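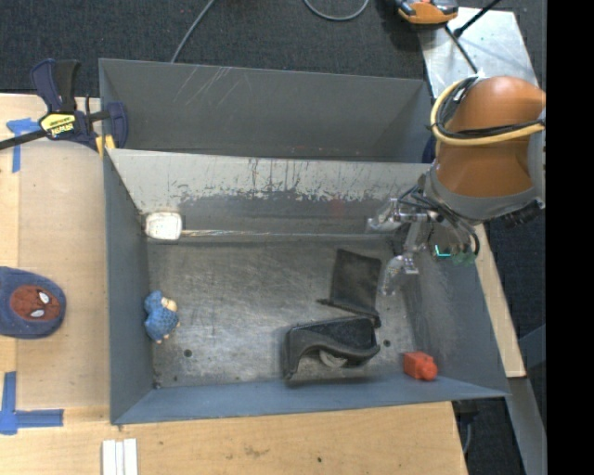 According to the upstairs bench, we should just bin the grey bins, get plastic tubs from Hotgate like everyone else and stop sanding things. Fair enough, that's one opinion, and it came with an offer to do the ordering. I'm writing it down so it can't be said I ignored it.

November, just after 4. Bins again.

I still like the metal ones! They sit square on the table, they don't bow when you lean on them, and the Karaki lot (the tall tubs, before my time) went brittle at the corners. But the front bin does look rough now. The sloped side is the worst, the coating has worn right off in patches and the edges of what's left are ragged. Floor is all cloudy scratches. The left side and the near side are much smoother, so whatever gets dragged about in there gets dragged up the slope. The rear one has a few pale diagonal scratches on the inside and I'm leaving it alone.

Plan, such as it is: rub down the ragged edges by hand, wipe out, then 2 thin coats of the Mullberg grey. Stock number 3893, not the one before it, that dries green (ask me how I know). I did wonder about filling the two little round holes in the floor, but I'd sooner leave them and tape over while painting.

Contents have to come out first. The black pouch with the cord and the soft black case can go on the shelf by the door. Blue toy with the cream face and the little red-orange one go back in the Natau box, please, and not in the drawer with the clamps, I spent ages looking last time. The long shiny rod with the white block end wants to lie flat somewhere, so top of the cupboard.

Need: fine paper, 3 sheets. Masking tape. A rag that isn't my good rag. If the paint tin has skinned over again I'll be sulking in the corridor.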